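Getting a Baseball Glove Through the Winter

My grandfather kept his first baseman's mitt on top of the refrigerator from the last out of the season until spring training, and for 35 years I did the same thing out of plain loyalty. I'm sorry to say Grandpa was wrong about this one (he was right about the bunt, though!). The top of a fridge is warm and dry, and leather hates both.

So let's start in December, when most of us finally admit the gloves are still in the trunk of the car. Bring them in and let them sit on the kitchen table overnight. Knock the infield dirt out, get into the fingers with an old toothbrush, and wipe the whole thing down with a cloth that's barely damp.
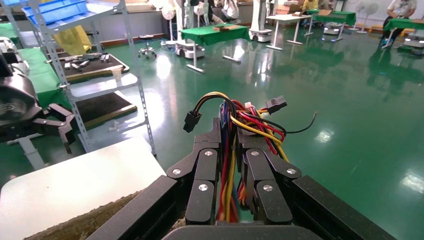
Next comes the conditioner, and please go easy. A dab the size of a dime does the palm, another does the back, and you can stretch what's left on the rag to cover the laces. I used to slather it on like sunscreen and ended up with a catcher's mitt that weighed as much as a Thanksgiving turkey. Leave it 5 hours, buff off whatever is still sitting on top, and put a ball in the pocket. Don't use cooking oil, whatever your uncle says.

Check the laces while you're at it. The ones at the web go first, and a torn lace is much nicer to find at home than in the seventh inning on a Wednesday night with two men on. My friend Thomas Cattaneo, who coached our boys at Keskinen Field, taught me to pull the new lace through with a loop of thin wire, and I've never gone back to poking at it with a screwdriver.

For storage, a closet shelf is fine. Lay the glove pocket down, with nothing piled on it, and skip the plastic bag. An old cotton pillowcase keeps the dust away and lets the leather breathe.

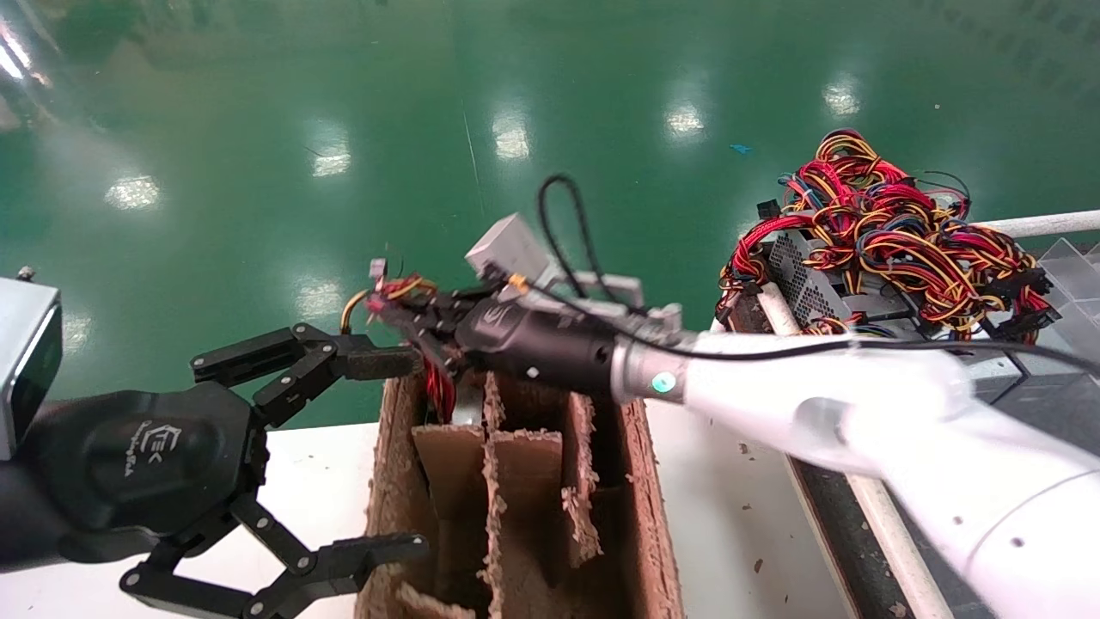
Black gripper on the left, white arm on the right.

Bats are less fuss. Wood ones like to hang straight down or stand upright in a cool closet, well away from the furnace, and a light rub with a dry cloth takes off most of the ball marks. Aluminum doesn't much care where it lives, but do look at the grip tape. If it's gone slick, peel it now and rewrap it from the knob end up, overlapping a little on each turn.

Caps can wait for a rainy day.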